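One dark wall, and why I can't stop talking about it

So the bedroom is finally painted! I started in May, thinking it would take a weekend, and you can guess how that went. But I slept in there last night with the drop cloths gone and the outlet covers back on, and I woke up happy before I even had coffee, so I'm going to tell you all about it.

For those who missed the last post, the room was white. A cold, bluish white that somebody rolled over everything, including the light switches and part of the door hinge. The house sits on the shady side of the hill here in Titley, and that room gets no direct sun until late in the afternoon. Every book I've borrowed on the subject says to go lighter in a dim room. I did that for years in other places and every one of them felt like the inside of a refrigerator.

What changed my mind was a restaurant. We sat in a back corner with walls the color of strong tea, with one small lamp on the table, and everyone in there looked fantastic. I spent the whole dinner staring at the wall (sorry to my date, who has heard enough about it by now). I kept thinking that a dim room could just be allowed to be dim, and cozy, and a little bit like a cave.

I went to Agarwal, the hardware store by the bridge, and came home with far too many sample cards. Please, please tape your cards up and leave them for a few days. The brown I loved in the store had a purple streak in it that only came out after dinner with the lamp on. The one I ended up with is called Irano, a really warm dark brown with a bit of red in it, and on the card it looked like nothing special at all. On a whole wall it's wonderful. I keep walking in just to look at it!

Then there was the question of what to put on the other walls. My first idea was to go dark all the way around, and I still might do that in the hallway, where you only pass through. For sleeping I wanted something softer, so the rest is a plain beige. I know, I know, beige. People make fun of beige, and I used to be one of them. Put it next to a deep brown, though, and it stops looking like a rental and starts looking like toast and butter. The brown gets deeper too. They help each other out in a way I didn't expect from two such quiet colors.

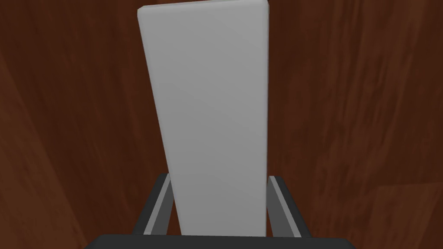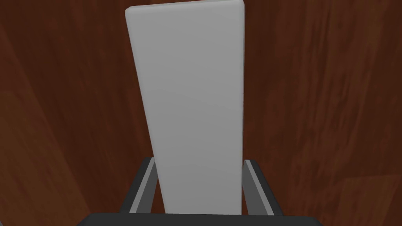
Beige meeting dark brown, with a black window frame over on the beige side, in the next two:

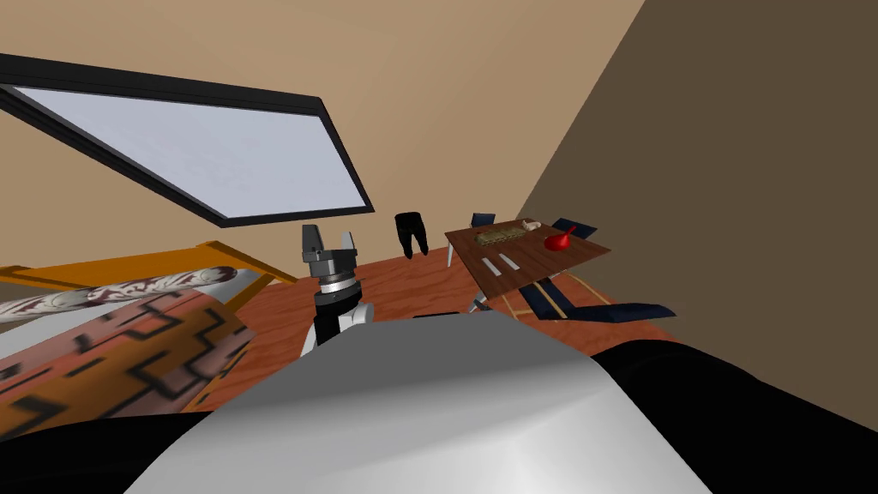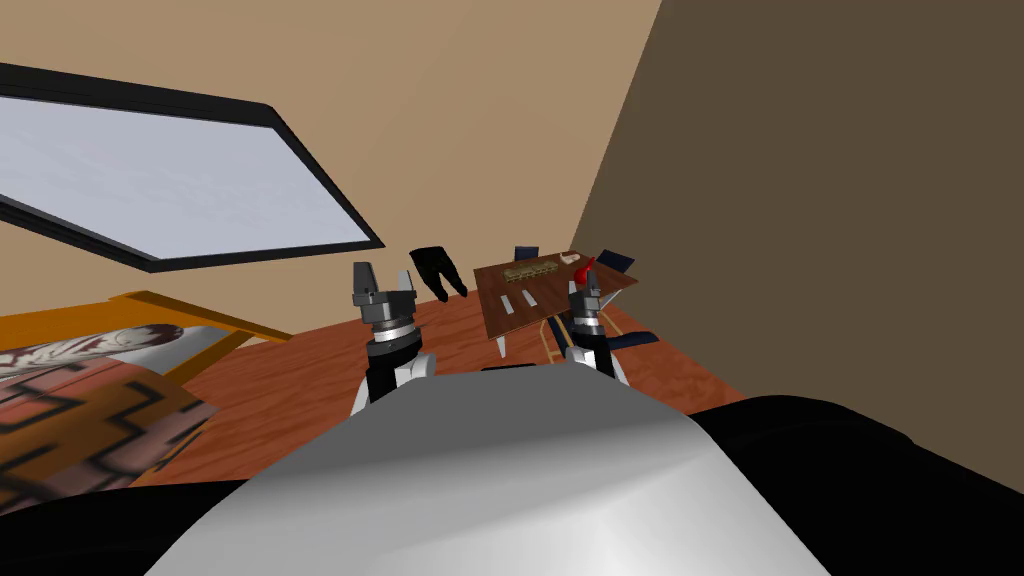 The corner where the two colors meet was the hard part, and I want to spend a minute on it. Old corners are never straight. Mine wanders to the left on the way up and then changes its mind near the ceiling. I taped it by eye the first time, peeled the tape, and had a line like a seismograph. What finally worked was painting the beige a little way around the corner, letting it dry overnight, taping, and then brushing a thin coat of beige over the edge of the tape before the brown went on. The beige seals the tape, so whatever sneaks under is the same color as what's already there. It felt like a magic trick. I peeled it off and yelled so loud that the dog left the room.

Money, for those who always ask: I set aside 300 dollars and spent 234, and that includes a good angled brush. The good brush was worth every cent. I'd been using the cheap kind my whole life and blaming my hands.

Four coats on the brown, by the way. The can said two. Dark colors go on streaky and look awful after the first one, and I had a real low moment sitting on the floor with a sandwich, sure I'd ruined the place. Keep going! By the third it started to look like something, and by the fourth I was texting everyone I know.

I still need to sort out curtains. I'm leaning toward a heavy cream linen, but I also saw a rusty orange in a shop window that made my heart beat faster, so if you've lived with orange curtains, tell me in the comments how they look in the morning.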